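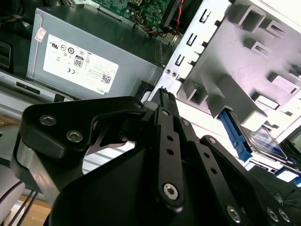
4.2 Changes in bench work

At the Luken site, technicians opened and stripped 6 desktop towers per shift before the Trullier cell was installed in March. They now prepare cases and handle exceptions – mostly snagged cables.

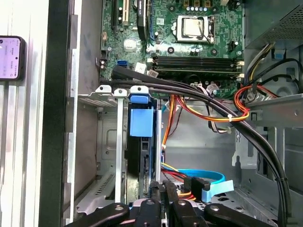 Figure 3. Gripper at the drive area; blue drive handle at center left.

Of 300 towers logged, 251 needed no manual help. Operators reported less wrist strain but more time spent waiting, and two asked to rotate back to the Dosport line.

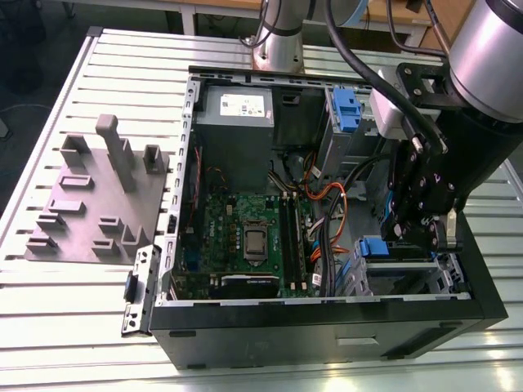 Figure 4. Tower on its side on the work table, gripper in the lower drive area.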